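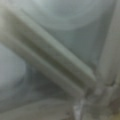 Chapter 4
Perception at Close Range

The planning methods in the previous chapter assumed that the position of every object was known. A working robot has no such list. It must estimate where things are from its sensors, and it must keep doing so while it moves.

This chapter deals with cameras mounted at the wrist. Such a camera travels with the tool, and part of the gripper often occupies a large share of every image. At short distances, edges soften and surface texture may disappear. Software that works well on sharp overhead views can fail on these images without reporting an error.

Section 4.1 introduces measures of blur and explains how a program can reject a frame before passing it on. Section 4.2 covers masking, by which pixels belonging to the robot are removed from the search area. Section 4.3 combines wrist images with joint readings taken at a different rate. The running case is the Skulham cell, where the camera delivers 30 frames per second and the controller expects a new pose estimate every 48 milliseconds.

Readers should be familiar with coordinate frames and the basic filters in Chapter 2. The exercises use the Tatthorpe image set, which contains 226 short sequences. Instructions for loading it are given in Appendix B.

Key terms: frame rejection, self-occlusion, robot mask, latency, pose estimate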